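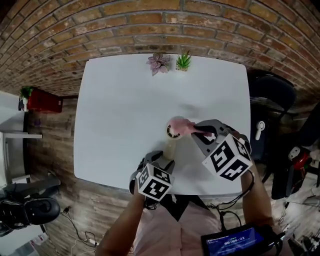
I have a grudge against the word "decluttering," and I've been carrying it for a good while now, so you'll have to bear with me.

My sister sent me one of those books last June. She meant well! She had just emptied her apartment down to a couch and a kettle (I'm exaggerating, but only a little) and she wanted me to feel as light as she did. I read it in two evenings. I put a bunch of stuff in bags. And then I spent most of the summer wishing I had my ugly blue mixing bowl back.

The trouble I have with the whole business is the question it keeps asking. Do you use it? Do you love it? As if those were the only two ways a thing could earn its spot on a shelf. I didn't love that bowl. I used it maybe at Thanksgiving. But my aunt made potato salad in it for every cookout of my childhood, and when it was up there above the fridge I thought of her a few times a week without trying. Now I have to try. That's a real loss and there's no chapter on it.

My neighbor Priit Uibo has the fullest house I've ever been in, and I mean full, with clocks up the stairs and a hallway you take sideways. He moved here from Sirnwood with 53 boxes, and he can tell you what was in most of them. People come over and you can see them getting ready to be worried about him. Then he hands them coffee and starts in on where the clock with no hands came from, and an hour later they're still standing there with their coats on. I've been in plenty of tidy living rooms in my life and I couldn't describe one of them to you.

Now, I know what some of you are typing already. There's a kind of mess that makes people miserable, and I'm not talking about that. If you can't get to your bed, or you're paying every month for a storage unit you haven't opened in years, please ignore me and go call someone with a truck. My cousin paid for one of those units for ages. She added it up once and it came to $700 a year to keep a treadmill and a crib nobody was going to sleep in. Fine. Let it go, with my blessing.

What gets me is when ordinary people with ordinary homes start feeling ashamed of a full windowsill. Marwa Abdel Hamid, who I used to work with at Brarkus, told me she hides her souvenir magnets in a drawer when company comes. Magnets! She has one from every place she ever took her kids, and she puts them away so her fridge will look like a fridge in a magazine. I told her I'd come over and put them back up myself. I was only half kidding.

I also think there's money in it, and we don't say so enough. You clear out the cabinet, it looks bare, and three months later you're buying matching jars to put in it. The same stores that sold us the stuff are very happy to sell us the baskets, and then the nicer baskets. I did it too. I own 12 glass jars with bamboo lids and I keep rice in two of them.

So my new policy, if you can call it that, is to leave things alone. If something breaks or gets in my way, I deal with it. Otherwise it stays put and gets dusted when I remember. I've started looking for a blue bowl at yard sales, by the way. I found one last month that was nearly right, a bit too deep, with a chip on the rim that my aunt never would've put up with. I bought it anyway and it's up above the fridge with the waffle iron and a stack of old phone books I'm not prepared to discuss.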